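**Plirus publishes its August chore report, and the laundry is still yours**

*Two-armed machines can now do a fair bit around the house, provided the house holds still*

Plirus, which tests household and shop-floor machines for people thinking of buying them, has published its latest report on whether robots can do the chores yet. The short answer is "some of them, slowly". The long answer runs to 12 chapters and is available to anyone who asks.

The report covers 100 everyday jobs, from putting a lid on a jar to getting a duvet into its cover. All of them were chosen by asking people at home and in small shops what they'd most like to stop doing. Changing the duvet cover won easily. The machines' feelings on it seem to be much the same as ours.

"We're asked every week when a robot will do the ironing," said Teodoro Castillo, who edits the report. "I tell people to keep the iron."

Hard, solid things that stay the shape they were yesterday went well. Mugs, tins, boxed goods and bottles were picked up and put down where they were meant to go, often at the first try. Shelf filling was the best of the shop jobs, so long as the shelf was at chest height and no customer wanted anything from it.

Soft things went badly. A tea towel has no proper front, no handle and no respect for planning. Socks were paired by colour with some success and by size with none. Carrier bags, which a child can open with a licked finger, remain a serious obstacle to progress.

Speed is the other sore point. Plirus timed each job against an ordinary adult in no particular hurry, and the adult came out ahead on nearly everything. One trial of loading a dishwasher took long enough for the supervising engineer to eat lunch, wash up by hand and come back to watch the end of it.

Yiğit Güler, who runs the trials, is more cheerful than his figures. "Two years ago we'd have left cloth out altogether," he said. "Now we leave it in and complain about it, and I'd call that progress."

This year's report adds a chapter on thin and flimsy items, written with the packaging firm Brostex. It takes in paper bags, tissue, cling film and the sort of sheet face mask sold in chemists' shops. Brostex wanted to know whether a machine could handle such things on a packing bench without tearing them. A sheet mask is a good test: it wrinkles, it has holes for the eyes, nose and mouth, and there is very little of it to get hold of. Finger and thumb have to meet on the edge and press just enough.
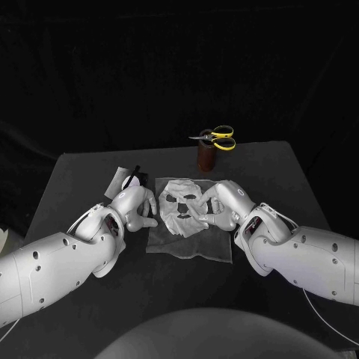 The chapter's advice to shops is to wait. A person on a packing bench will smooth a crease without noticing they've done it, while a machine has to be taught that a crease is a thing at all. Where the work is mostly boxes, the sums already look better, and the report sets them out for a small stockroom and a large one.

Plirus has also dropped its old pass mark. Under the Quiambao scale, which replaces it, a job counts as done only if the person in charge would not quietly do it again afterwards. Several earlier passes have been withdrawn, among them bed-making.

**Getting the report**

The full report has a print run of 3000 and costs £699 for firms. Households may have the summary free of charge. A talk by Teodoro Castillo and Yiğit Güler will follow at Gremuvgate, starting at 6.30 pm. Tea will be made by hand.

Press copies and interviews can be had from the Plirus press desk.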